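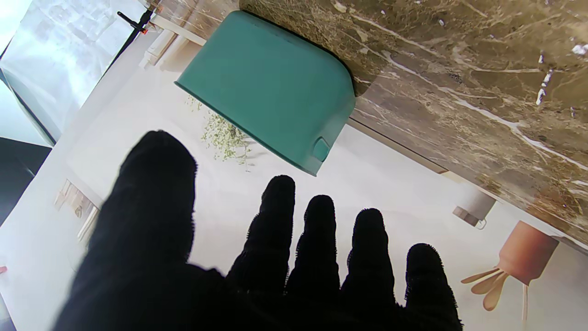 ## Re: [mains-et-poignets] Gant de la main Nolla : vous changez quand, et comment ?

Bonjour la liste,

Je réponds dans le texte, comme d'habitude, et désolé d'avance pour la longueur. Chez nous (atelier de Stistdale, cellule cuisine) la Nolla tourne avec la caméra de poignet et la gaine textile noire à cinq doigts. La vue de poignet en tête de message vient de là : la main devant le bac bleu-vert, au bord du plan de travail en marbre. Regardez le contour des doigts, ça s'effiloche un peu partout. C'est ce que j'appelle « à surveiller », pas encore « à jeter ».

> Bonjour à tous,
>
> Nous avons mis une Nolla en service à Tusthorpe, sur une cellule de rangement de vaisselle. Au bout de quelques semaines, la gaine des doigts peluche franchement et le suivi de main décroche par moments.
>
> 1. Est-ce que vous changez la gaine à date fixe ou à l'œil ?

Les deux, mon général ! On la retourne toutes les 28 heures de marche, on note l'état doigt par doigt sur la fiche, et on remplace quand une couture s'ouvre ou quand les franges débordent sur la pulpe. Les peluches sur les côtés, on vit avec. Par contre ne coupez pas les fils au ras, j'ai fait cette bêtise au début et la maille a filé jusqu'à la paume. Ciseaux courbes, on laisse 5 mm, et on n'y touche plus.

> 2. Faut-il refaire le zéro des doigts après chaque changement ?

Oui, et je sais que la notice dit le contraire. Une gaine neuve est plus raide, le pouce surtout, et les butées molles tombent à côté. Chez nous l'ordre est le suivant :

- main hors couple, paume vers le haut, connecteur de poignet débranché ;
- on enfile par le petit doigt (si on commence par le pouce on se bat dix minutes avec la base) ;
- on plaque bien la matière entre les doigts, sinon il reste un pli qui fausse la fermeture ;
- on rebranche, 20 fermetures à vide à vitesse lente ;
- et seulement là, on refait le zéro.

J'insiste sur les fermetures à vide. Le textile se met en place pendant ces cycles-là, et un zéro pris trop tôt est à reprendre l'après-midi même. Parole de quelqu'un qui l'a repris l'après-midi même.

> 3. Pour la caméra de poignet, vous avez un réglage à conseiller ? Les doigts noirs sur fond clair, c'est l'horreur.

Ah, le grand sujet ! Même chose ici : mur clair, fenêtre dans le champ, et une main noire qui mange tout le bas de l'image. En exposition automatique, les doigts deviennent un bloc et on perd les séparations. Ce qui a marché chez nous :

- exposition fixe, mesurée sur le plan de travail et surtout pas sur le mur ;
- caméra inclinée de façon à garder le bout des cinq doigts dans l'image, main ouverte, même si la base sort en bas ;
- un masque sur la zone de la fenêtre pour le calcul du gain.

Avec ça on voit à nouveau le jour entre les doigts, et c'est tout ce que demande le suivi. Vérifiez aussi le serrage de la bague Tabrizi. La nôtre avait pris du jeu, l'image tournait d'un rien à chaque accélération et j'ai accusé la gaine pendant des jours -- pauvre gaine.

> 4. Combien de temps d'arrêt faut-il prévoir ?

Comptez environ 30 minutes à deux, zéro compris. Seul c'est faisable mais pénible, il faut quelqu'un pour tenir la main ouverte pendant qu'on tire sur la manchette.

Un point que tu ne demandes pas, mais qui me semble lié à tes décrochages : les fibres. Elles vont se loger dans les articulations, côté paume, et sur la vitre de la caméra. On passe un pinceau sec à chaque retournement, jamais de soufflette, ça pousse tout vers l'intérieur. Pour la vitre, chiffon microfibre sans produit. Si après ça ton suivi décroche encore, envoie une capture main ouverte et une capture main fermée, avec les valeurs d'exposition, et je comparerai avec les nôtres.

Au passage, si quelqu'un ici a essayé une gaine grise ou à doigts de couleurs différentes, ça m'intéresse beaucoup. J'ai demandé au fournisseur, on me parle d'avril, sans plus de détails.

Bonne journée à tous,

-- la cellule cuisine, Stistdale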